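4. Setting Up the Grevimar Countertop Water Filter

Read this section all the way through before you open the bag of small parts. The bag of small parts has no resealable top, and the washers know it.

4.1 Before you start

You will need a towel, a bucket, an adjustable wrench and a faucet. The faucet should have a removable aerator, the little mesh cap at the tip of the spout. If yours has never been removed, it will be held on by minerals and personal conviction. Soak it in white vinegar overnight before you reach for the wrench.

The Grevimar fits standard threaded faucets with the adapter supplied. It does not fit pull-down sprayers, faucets with built-in sensors, or the outdoor spigot, although we have had letters.

CAUTION: Cold water only. Hot water will soften the cartridge seal and void the warranty, in that order.

4.2 Unpacking

1. Lift the housing out of the carton by its base. The chrome cap on top looks like a handle. It is a cap.

2. Check that you have the housing, one cartridge in a sealed pouch, the diverter valve, two lengths of tubing (one white, one blue), the adapter, and four washers. One washer is a spare. Decide now where you will keep it, and write the place down on the inside cover of this manual.

3. Leave the cartridge sealed until step 4 of the next part. People like to open it early to look at it. It looks like a cartridge.

4.3 Fitting the diverter valve

1. Unscrew the aerator and put it somewhere you will find it again if you move house.

2. Press one washer into the top of the adapter. It should sit flat. If it sits at an angle it will leak at an angle.

3. Screw the adapter onto the faucet by hand, then give it a quarter turn with the wrench. Put a piece of cloth between the wrench and the chrome. A quarter turn is 90 degrees. Most cracked adapters returned to us have had a good deal more.

4. Open the pouch, take the plastic caps off both ends of the cartridge and stand it in the housing with the arrow pointing up. Replace the lid and turn it clockwise until the two raised marks line up.

5. Push the white tube onto the valve outlet marked IN and the blue tube onto the one marked OUT. We are aware that an outlet marked IN is confusing. It refers to water going in to the filter, and it made sense in the meeting.

NOTE: The tubes need to go on farther than feels reasonable, up to the printed line. Dipping the ends in warm water for a minute makes them more cooperative.

4.4 First flush

A new cartridge contains loose carbon dust. The dust is harmless, but it will turn the first few glasses gray and start a conversation you don't want to have with guests.

1. Put the bucket under the spout. Open the cold tap halfway and turn the diverter lever to FILTER.

2. Let the water run for ten minutes. It will come out in spurts at first while the air leaves the housing. The housing may also click.

3. Check each joint with a dry paper towel. Fingers are no good for this, as by now they will be wet.

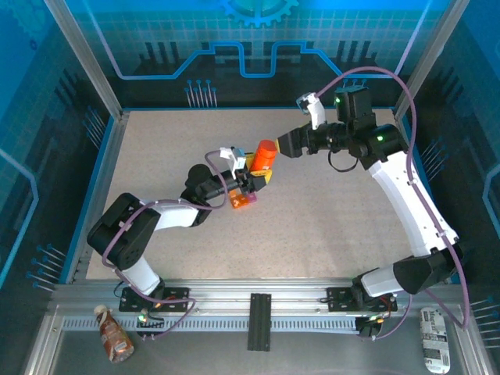
4. Close the tap, wait five minutes and run it for another five. The water should now be clear. If it is still gray, repeat this step up to three times. If it is gray after that, call the number on the back cover and have the batch code ready. The batch code is on the pouch, which you have just thrown away, so get it back out of the trash.

5. Use the flushed water on houseplants if you like. The ones in our office have shown no opinion.

4.5 Setting the counter

The dial on the front of the housing counts gallons. A Grevimar cartridge is rated for 275 gallons in areas with moderately hard water and 308 in soft water areas. Your water company can tell you which you have. So can your kettle.

1. Press and hold the dial until it clicks, then turn it to the rating that applies to you.

2. Release it. The dial counts down as you draw water and shows a red band when nearly 169 glasses are left, assuming glasses of ordinary size. This is meant to give you time to order a new cartridge. In practice it gives you time to get used to the red band.

CAUTION: Do not turn the dial backward to make the red band go away. The cartridge can't see the dial.

4.6 If the Grevimar drips

From the adapter: take it off, reseat the washer and put it back. If it still drips, use the spare washer. See the inside cover, where you wrote down its location.

From the lid: the raised marks are not lined up. Close the tap, move the lever to TAP to release the pressure, and turn the lid again. Doing this with the pressure on will rinse your shirt with filtered water.

From the spout, after the tap is closed: a few drops over a minute or so are normal. The housing is emptying itself.

From somewhere else entirely: it may not be our product. Look under the sink.

4.7 Spare parts

Cartridge, single: part 1292. Tubing and washers are sold together as the Julton kit, named after the street our first workshop was on. Adapters for older Haworth faucets have a finer thread and must be ordered separately.

Section revised 2025-02-06 by Zhuoran Zeng, who would like it known that the labels on the diverter valve were settled before she joined.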